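How to Set a Trailing Stop on a Stock Position

22 Sep 2023

A trailing stop is a sell order whose trigger price follows the stock up and stays put when the stock falls. The steps below use the Torivden order screen. Other brokers use different labels, but the fields are much the same.

Before you start

You need a settled long position and the average cost per share. Check that no other sell order is open on the same shares. Torivden rejects a second order with the message "quantity exceeds available."

Step 1. Measure the normal swing

Open the daily chart and turn on Average True Range (ATR) with a period of 12. Write down the current value. For this walkthrough the stock is Pruter, the last price is $60.00 and the ATR is $1.50.

Step 2. Pick a multiple

Multiply the ATR by a fixed number. A small multiple gets you out early and often. A large one gives back more profit before it triggers. This page uses 4:

$1.50 x 4 = $6.00

The trail is $6.00 and the first trigger price is $54.00.

Step 3. Check the dollar risk

Multiply the trail by the number of shares. On 200 shares the drop from the current price to the trigger is $1,200. If that is more than you are willing to lose, cut the share count and leave the trail alone. A trail squeezed to fit a large position will sit inside the daily swing.

Step 4. Enter the order

Go to Positions, select the stock and choose Sell. Set Order Type to Trailing Stop, Trail By to Dollars, and Trail Amount to 6.00. Set Time in Force to Good Till Canceled. Day orders expire at the close and must be entered again.

Leave Extended Hours off. Quotes are thin outside the regular session and one bad print can trigger the sale.

Step 5. Confirm the trigger

After you submit, open the order and read the Current Stop field. It should show 54.00. If the price moved while you were typing, the field will differ by the same amount. If the stock later trades at $65.00, the trigger moves to $59.00 and remains there on any pullback.

Gaps

A trailing stop becomes a market order once triggered. If the stock closes at $60.00 and opens at $50.00, the fill will be near $50.00. A trailing stop limit sets a floor on the price but may not fill at all.

Related
Reading the Average True Range
Position Size From Dollar Risk
Damo Screener: Saving a Filter

Comments

Jafarzadeh: Does the trail adjust for dividends?

pruned_early: On mine it did not. I lower the stop by hand on the ex-date.

trader2303: Went from 2 to 4 in April. Fewer exits, larger ones.
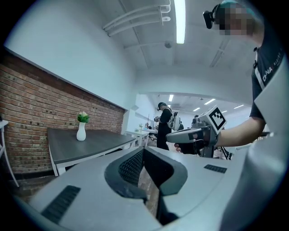 Same here, but I recheck the ATR monthly and only change the trail if it has moved a lot.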